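The Inheritance

Bernd Pfeiffer left his niece two things when he gave up the workshop: the lease, which had 4 months to run, and the recipe, which had no quantities in it.

"A cup of the pink," it said, in his slanting capitals. "Then the rest."

Regula Steiner read it standing up, then sitting down, then aloud to her landlord, Kramer, who had come about the radiator and stayed for the biscuits.

"Which cup?" said Kramer.

It was a fair question. Her uncle had owned a great many cups, and in his opinion each of them was the standard one. He had once mailed a complaint to the makers of a measuring jug. He had mailed the jug as well.

She cleared a space on the butcher-block table, or as much space as the table was willing to give up. The white bowl went on the kitchen scale. The mug with the green lid could stay where it was – she had been brought up not to lift other people's lids.
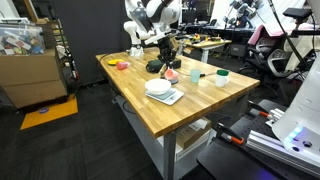

"There's a blue one too," said Kramer, who had appointed himself to the investigation. "Maybe the pink is what goes in, and the blue is what you measure with."

"Or the pink is the cup."

"Then what goes in it?"

Regula turned the page over. On the back Bernd had written "See Index." The Index was a gray notebook of 992 entries, arranged in the order in which they had occurred to him. Entry 25 was a recipe for glue. Entry 26 was an apology for entry 25. The pink turned up between a method for loosening jars and a long paragraph about a man named Gevar, who had borrowed a ladder in May and had views on returning it.

"The pink," it read. "As made by me at Biveck. Never more than a cup."

"Well," said Kramer, "that's settled, then."

She telephoned her uncle. He was living by a lake now and took calls standing on the jetty, so that he could end them by blaming the wind.

"It's the pink cup," he shouted. "What other cup would you put the pink in?"

"How much does it hold?"

"A cup!"

"In ounces, Bernd."

There was a gust, or a man blowing into a telephone.

She found a bottle labeled PINK at the back of the cabinet, which she felt she might have done earlier, and poured until her nerve went. Kramer bent down to look. He said it seemed a bit short of a cup. She said that depended on whose.

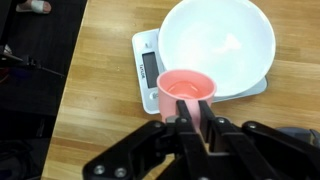
"Why not just weigh it?" said Kramer.

"You'd get the weight of the cup as well, so you'd have to weigh that empty first and take it off."

Kramer thought this over. He had let rooms to three generations of Pfeiffers and Steiners and had never known one of them to take anything off. They added. It was how the cabinet had come to have a storage bin on top of it, and why there were boxes under the table.

"And what's it for, when it's finished?" he said.

Regula went back to the recipe. She read it to the end, including the part where Bernd had run out of paper and gone up the margin. It called for patience, a clean bowl and 2 hours in which the door was not to be opened to Gevar. It didn't say what it made.

"It might be a dessert," she said.

"It might be for the floor."

They both looked at the bowl. Then Kramer remembered the radiator, and went off to stand next to it for a while, and Regula picked up the telephone again and hoped for a calmer day on the lake.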